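I've been reading toy packaging for most of the winter, and I've come to the view that "educational" is a price category. Put eight blocks in a bag and they're blocks. Put the same eight blocks in a box with the word "cognitive" on it and they cost 32 dollars.

We bought the box. It was the Gerneo shape set, picked over the Worent one on the grounds that the Worent one had a booklet of goals by month and I didn't want to be behind on anything else. The Gerneo leaflet is a single sheet, folded, and promises "early sorting logic" on one side and "calm independent play" on the other. I had my doubts about both.

My main doubt was the shapes. I grew up with cubes and a few arches, and you could build with them all afternoon. Somewhere along the way toy makers decided a block ought to be a heart. What do you do with a heart? It'll stand with its lobes and point facing sideways, sure, and you can put something on top of it, but I have yet to see a wall made out of them. Same with the star. A star is a fine thing to look at and a terrible neighbor in a row, with all those points sticking out.

So we tried sorting, on the big maple board, on a Thursday when it was raining too hard to go anywhere. I'd read on a parenting site (one I should stop reading) that you offer the blocks in a heap and let the child "discover the attribute." The attribute, in our house, was whether it could be thrown. After a while I gave in and laid them out by color myself, two by two, yellow with yellow and red with red, and I'll admit it looked nice against the pale wood.
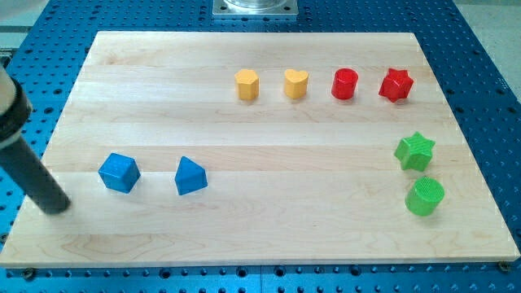 A reader from Lynch wrote in after my last post on this to say that color is the wrong place to start. Her kids learned faster when everything was the same color and only the shape changed, and she thinks sets like these let a child get the right answer without ever noticing a star from a cylinder. She also said I was too hard on the hearts – hers were the favorites for years.

I've gone back and forth on that. She has a point about the color doing all the work. If you pair the yellow pentagon with the yellow heart, you've learned yellow. You could learn yellow from a banana. On the other hand, I'm not convinced a toddler who can tell a pentagon from a cylinder is ahead in any way that will matter by kindergarten, and I'd like to see somebody show me otherwise without selling me a second box.

What I can report is what happened in our living room, for whatever one living room is worth. The tidy pairs lasted 6 minutes. Then the cylinder got rolled under the couch, came back, and got rolled again. That was the whole game, and it went on for 40 minutes, and it was both calm and independent, so the leaflet gets half a point.

There's a bigger Flernoton set that a couple of people have recommended, with more shapes and a tray. I looked it up. I closed the tab. I may open it again before the holidays, but I'm going to want a lot more cubes in it first.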